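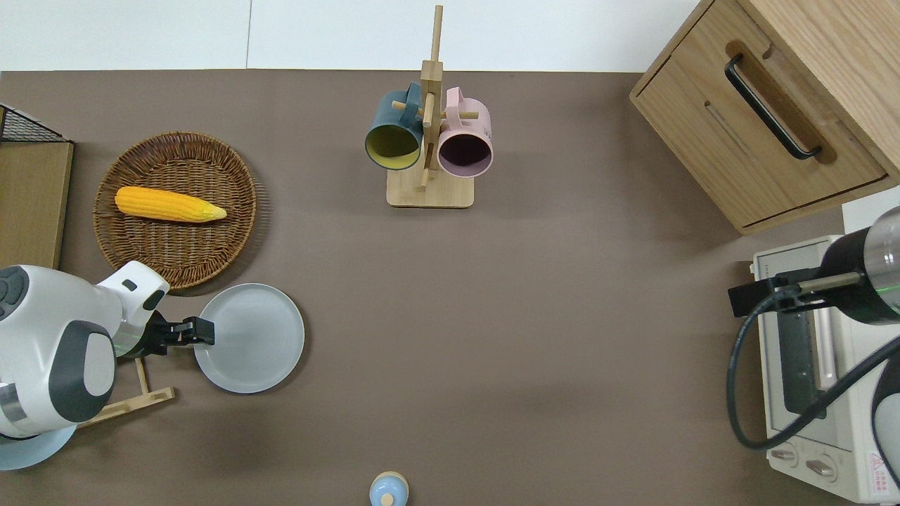 Home | Setup | Teaching | Troubleshooting | Downloads

Groltano Two-Arm Kit: Set-up Guide
Section 4: Teaching a kitchen job by remote control

Last updated 12/09/2022

OK, so you've bolted the arms down, done the homing in Section 3 and nothing made a horrible noise. Good! Now for the fun part, where you drive the arms yourself from the hand controllers and the Groltano software writes down everything you did so it can have a go on its own later.

I wrote this section after a long January of doing it badly in our workshop at Duvudton, so a fair bit of it is me passing on my own mistakes. I use a kitchen tabletop with plates, mugs, a basket and a toaster oven on it, and the job I keep coming back to is moving a plate, so that's what I'll use here. If your job is something else, swap in your own object and carry on.

4.1 Before you start

You'll need:
- both arms homed, with the status lights steady
- the two hand controllers, charged
- the foot pedal (it's your pause button, don't leave it in the box)
- the Brunton recorder program open on the laptop
- whatever you want the robot to handle

CAUTION: Keep your hands, sleeves and hair out of reach of both arms any time the pedal is up. If someone else wants to fix the position of a plate, pedal down first, then they reach in. I've had my knuckles rapped and it's no fun.

CAUTION: If there's an oven or kettle on the table as part of the set, leave it unplugged at the wall while you're learning. You can practise reaching for a door perfectly well on a cold oven.

4.2 Laying out the table

1. Put the big things down first. For me that's the cabinet and the toaster oven on the right and the dish rack on the left. These stay put for the whole session, so tape the corners on the table underneath if you can. Mine crept sideways over a morning and I had to bin the lot.

2. Add the things that might get in the way. A mug tree towards the back is a good one, and so is a basket beside your plate. I like having a corn cob lying in the basket, only because yellow is easy to see on the head camera when I'm checking that the colours look right.

3. Put the plate down last, where one arm can reach it without stretching. You want the elbow still a bit bent when the gripper gets to the rim. If it's dead straight, shift the plate closer.

4. Look at the head camera preview on the laptop, with your own eyes off the table for a minute. Can you make out the rim of the plate against the tabletop? A light grey plate on brown works nicely. White on white is a headache, trust me.

Note: a plate that overlaps the basket a little is fine, and I'd put a few of those in on purpose. Real kitchens are messy. Just don't start with the hard ones.

4.3 Your first demonstration

1. Press the pedal down and hold it. Pick up both controllers and get your hands into roughly the same pose as the arms. The software will buzz the left one, then the right, once it's happy with the match.

2. Let the pedal up slowly. The arms are now following you. Wave each one a tiny bit to be sure you haven't got them swapped. (I have done this. More than once.)

3. Tap Record in Brunton. You'll hear one beep.

4. Bring the gripper in low from the side, fingers open, so that one finger will end up over the rim and the other under it. Go slower than feels natural. The arm lags your hand slightly, and if you rush you'll shove the plate across the table before you've closed on it.

5. Stop when the fingers are just over the edge. Count a breath. That little pause is gold, as it gives the robot a clear moment to learn where "ready to grip" is.

6. Squeeze the trigger gently until you feel the controller push back, then stop squeezing. More force won't help and you can chip a plate that way.

7. Lift straight up, then across to the rack. Lifting first matters a lot if there's a second plate anywhere near the arm.

8. Lower it in, open the fingers fully, back away the same way you came in, and tap Stop. Two beeps means it saved.

Note: the other arm doesn't have to do anything. Park it up high on its own side, clear of anything tall, and keep that hand still. I rest my elbow on the chair arm. If it drifts about while you're busy with the plate, the robot will learn the drifting too, and you'll get a very fidgety helper.

CAUTION: Check where the parked arm's cable is hanging before you record. A loop that catches on a door handle or an oven can drag the whole thing along with it.

4.4 Keeping and tossing

Each recording shows up in the Foto tab as a row of thumbnails. Watch it back once at double speed. I keep it if the plate got to the rack and I'd be happy to see the robot copy it exactly, wobbles and all. I toss it if I dropped something, bumped the basket, or stopped to scratch my nose.

A fumble you recovered from is a judgement call. If the fingers slipped off and you calmly went back in for a second try, keep it and tick the Recovery box. Those are handy later on.

Aim for 90 good ones before you bother training anything. I know it sounds like a lot, but once you've got the knack they go by pretty quickly. Storage tops out at 500 per job on the standard kit, and I've never needed that many for one plate.

4.5 Mixing it up

1. Every few recordings, move the plate by about a hand's width and turn the basket a bit.
2. Swap in a different plate now and then. A light blue one and a grey one make a decent pair.
3. Shift the mugs to other pegs, or take one away.
4. Change one lamp, or open a blind. Don't change the camera. If you knock the head camera at any point, go back to Section 3 and redo the check before you record again.

4.6 When it goes funny

The arm jerks when I let the pedal up. Your hands weren't matched closely enough. Pedal down, line up again, wait for both buzzes.

Error 216. The recorder has lost one of the controllers. It's nearly always a flat battery. Anything recorded after the error came up should be tossed.

The gripper closes but the plate slides out. You're probably too shallow on the rim. Come in a touch further before you squeeze, and wipe the finger pads with a damp cloth at the end of the day.

The preview is dark on one side. Check whether the arm itself is throwing a shadow, and move the lamp more overhead.

I get tired and sloppy. Me too. I do short sets, then go and make a cup of tea, and my recordings are a lot better for it.

Once you've got your pile of good ones, head to Section 5 for training and the first solo run. Keep the pedal handy for that one as well!

Was this section helpful? Yes | No
2 comments

Groltano Support, Duvudton | Contact us | Back to top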